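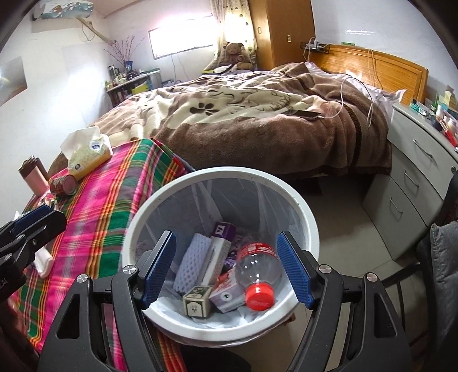
Gripper over the trash bin, bedroom demo

Went to the Nolgate open day in November and got to try the hand-held gripper – so fun! Are the blue finger pads hard to swap? I'd love to try one at home.
Mirta Montecinos

Not hard at all, I did mine in a few minutes. Go easy on the pivot screws though – I overtightened one and the jaw got stiff.
Chun-yin Cheung

No idea about pads, but I went too and the line was crazy, like 269 people!
Everaldo Fontes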